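Grerwood Workshop Fund
Progress report on the Vanddale open day, 9/21/23
Prepared by Costel Ionescu

You asked for a short report after the open day, with "an honest sense of how the public took to it." I have tried to keep the honesty inside the usual limits.

The open day took place at the Vanddale site, in the old Bridar canteen, which was built in 1951 and still has the acoustics to prove it. We had 94 visitors through the door. The grant application promised 60, so I would like that number noted early and remembered when we get to the heating bill.

You will recall that our plan from April called for a demonstration with "broad everyday appeal." There was a long discussion of what this meant. Suggestions included sorting mail and folding a shirt. We settled on a drink: two arms, one cup with a lid, one straw. Everybody has put a straw in a lid, and most of us have missed at least once, which gives the audience a fair standard to judge by.

The work is split between the two arms. The straw has to change hands in midair so that it ends up held at the right height and the right angle, and then it has to be lined up with the opening in the lid. The handling in the air drew the crowd in closer than the lid did. People went quiet for it, the way they do when somebody else is parallel parking.
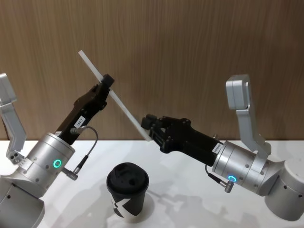
Živković wanted it put in this report that a person would do the whole job with one hand while looking at a phone, and that the fund should be told so in plain words. The fund has now been told. I would add that the point of the task is coordination between two machines, and that a light, bendy object held at both ends is a good way of finding out how well two machines agree with each other. If they disagree by a little, the straw lets you know.

We ran 3 sessions over the day. The first was mostly people from neighboring units who had smelled the coffee. The second was the school group, and the third was a mix of families and two gentlemen who stayed in their chairs through the break and asked excellent questions about cable routing. I did not have excellent answers. The short version is that the cables on the wrists need enough slack for the full range of motion, and every bit of slack is something to catch on. We have changed the loops twice since spring and will probably change them again.

On pace: the demonstration is slow. We set a low speed limit for public days and kept to it. Several visitors asked if it could go faster, and one small boy asked if it was stuck. It was between moves. Next time we will put up a sign explaining the speed limit, and I have budgeted for the sign under "outreach materials."

The approach to the cup is where most of the remaining engineering time will go. Getting an arm near a lid is easy enough. Getting it there with the straw pointing where you think it is pointing takes more care, and the grip has to be firm without pinching the thing flat.
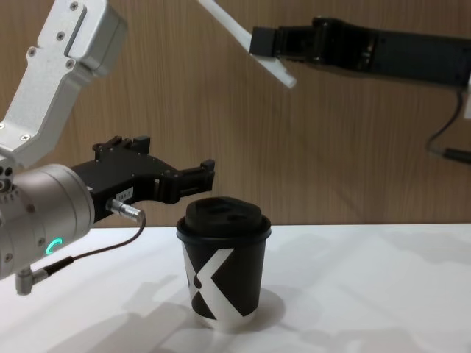

A comment card from the second session asks why we don't just buy cups without lids. It went on to request better parking. We have taken both points seriously, and can act on neither within the current budget period.

Other feedback was kind. The most common word on the cards was "patient," and I have chosen to believe it refers to the robots. A number of people wanted to know what comes after straws. The answer in our work plan is small packaging: caps, sleeves, and pouches, all things that need one hand to steady and another to do the fiddly part. I described this as "the next phase" and got a few nods.
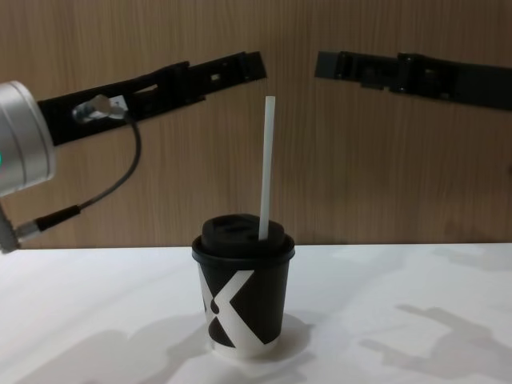

The straw standing in the lid, with a gripper on either side.

Spending is in line with the budget, apart from paper cups, which ran over. The arms themselves needed no new parts for the event. Room costs were higher than planned because the canteen's heating has two settings, and we paid for the other one.

For the next period we would like to do the following:

Hold a second open day at Vanddale, with more chairs.
Write up the handover routine so that somebody other than Živković can start it.
Begin the packaging trials, starting with caps.
Buy the sign.

The cost breakdown and the comment cards will follow separately. Please let me know if you need the cards typed up, as the school group's handwriting is going to take me a while.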